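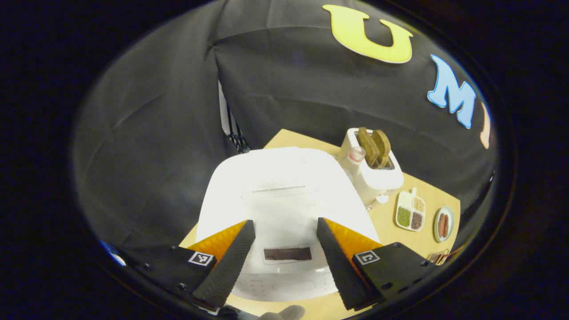 In Praise of the Breakfast Tabletop

I keep my toaster out all day, and I think you should too. A cousin in Kekana hides hers in a cupboard after every meal, and I can't be in that kitchen for long without wanting to rescue it! Two slices standing up in their slots, brown at the crusts, are about the friendliest sight a morning can offer.

Big white appliances get called clutter. Fine — mine take up almost 51 inches of tabletop, and I'd give them more. What's on show gets used. I made toast 6 times last week and never once thought about cereal.

The divided tray has won me over as well. Pine nuts in one compartment, little green mung beans in another, dark red-brown beans in a third. I used to keep all that in bags at the back of a shelf, where it was forgotten until August. Now I look at the beans and think soup.

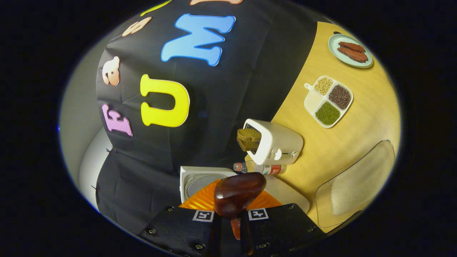
What about guests?

Naledi Mabaso came by on Wednesday and asked if I was opening a café. I took it as a compliment — she stayed for three slices.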